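Sondard team extends garment-handling demonstrations

The Ullari project entered its second stage on Mon 15 April, when operators at Sondard began recording demonstrations of garment folding by remote control. The work follows a preparatory period in March, during which the two-armed station was set up and the operators completed their training under the supervision of Farzana Navaratnam.

In each session an operator guides both arms through a complete fold, from a spread garment to a finished rectangle. The movements of the arms are recorded together with the camera views, and the two are later used to train the control software. T-shirts in thin cotton were selected for this stage, as the fabric creases readily and seldom lies the same way twice. 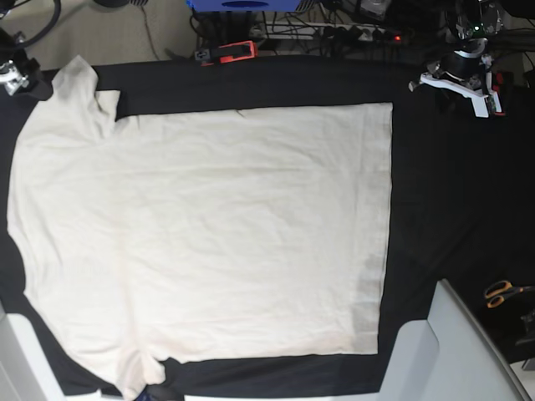
To date 186 demonstrations have been recorded, of which 87 have been accepted for training. Those set aside were mostly folds in which a sleeve had been left outside the panel – a fault that Rizwan Gunawardena and his colleagues are now addressing through revised guidance to operators. The target for this stage is 1,000 accepted demonstrations.

Members of staff who wish to take a turn at the controls are invited to contact Hashini Ranasinghe. Sessions last 2 hours and no previous experience is required.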